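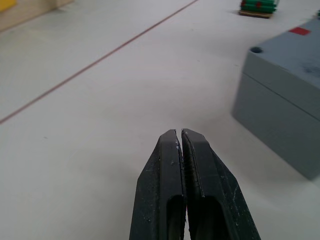

Little white scuffs and scratches on a dark surface.

Why Do Things Get Scratched?
by Mi-kyung Noh

Go and find your oldest pair of shoes. I'll wait! Now look at the toes. I bet they're covered in scuffs, and I bet you can't remember when a single one of them got there. Mine are the same. So is my lunchbox, and my kitchen table, and the bottom of every pan I own.

I've been thinking about scratches since June, when I dropped my sunglasses in the parking lot behind the Erham Library and then (oh dear) wiped them on my shirt. They had been fine after the drop. It was the wiping that did it. There was sand on the lenses, you see, and I rubbed it right in.

So how can a teeny bit of sand wreck a pair of sunglasses? Let's find out.

Hard beats soft

"Hard" can mean a few different things. When scientists who study rocks say it, they mean how well something stands up to being scratched. Try to scratch a piece of chalk with your fingernail. Easy! Now try a pebble from the garden. Your nail probably slides right over it, and might even leave a bit of itself behind.

The rule is pretty simple. A harder thing can scratch a softer thing. People who study rocks have a list for this, and it goes up to ten. Talc, the stuff that used to go in baby powder, is at the very bottom. Your fingernail comes in a little above 2. Ordinary window glass is almost 6. Diamond sits up at the top, and that's why diamonds are used on the tips of some saws and drills.

Sand is often made of a mineral called quartz, and quartz is a seven. Go back and look at the number for glass. Uh-oh! And my sunglasses weren't even glass, they were plastic, and most plastic is a lot softer than that.

Dust is full of tiny grains too. My friend Baek has a dog named Peto who loves to dig at the beach, and every time that dog gets a ride home, the car gets a whole new set of scratches on the plastic part by the door. Peto's claws do some of it. The sand between his toes does the rest.

What a scratch looks like up close

If you could shrink down until you were smaller than a grain of salt, a scratch would look like a ditch. Something hard has plowed through the surface and pushed the material up on both sides, like a shovel dragged through snow. Sometimes little crumbs break off and leave holes and ragged edges.

You can get a peek at this with a magnifying glass. Mine makes things look 6 times bigger, and even that is enough to turn a plain old spoon into something like a map full of roads. The school microscope goes up to 40 times and it's amazing, so do ask your teacher!

But why are they white?

I love this part. Scratch a black plastic comb and the mark often comes out white or gray. Where did the white come from? There's no white paint hiding in there!

It has to do with light. When a surface is smooth, light bounces off it in a tidy way, all in one direction, a bit like a ball bouncing off a flat floor. When the surface is rough, the light goes bouncing off every which way. Some of that scattered light reaches your eyes from wherever you stand, and your eyes say "pale!"

Snow does the same trick. One ice cube is clear, but crush it up and it looks white, and all you did was make a lot more edges for the light to bounce off.

Sometimes a white mark really is something extra, though, like a smear of chalk or paint rubbed off from whatever bumped into it. Try a damp cloth. If it wipes away, it was a smear. If it's still there, you've probably got a real scratch. Dark things show all of this the most, and that's why I don't buy black suitcases anymore.

Try it yourself

Ask a grown-up before you start, and please don't use anybody's phone.

You need an old plastic lid, a fingernail, a copper coin or a bit of copper pipe, a steel nail and some sand. Rub each one on a different part of the lid. Press gently, and try to press the same amount every time. Then tilt the lid under a lamp. Some scratches will disappear and pop back again as you tip it!

Write down which things left a mark and which didn't. When I did this with my neighbor at her house on Stekik Street (she's 92 and presses harder than I do), the sand won by a mile.

Then rinse the lid and run a clean finger across it. Can you feel the ditches? Some of them will be too small for your finger but not too small for your eyes.

And next time you get sand on your glasses, rinse them under the faucet first. I'm still squinting through mine.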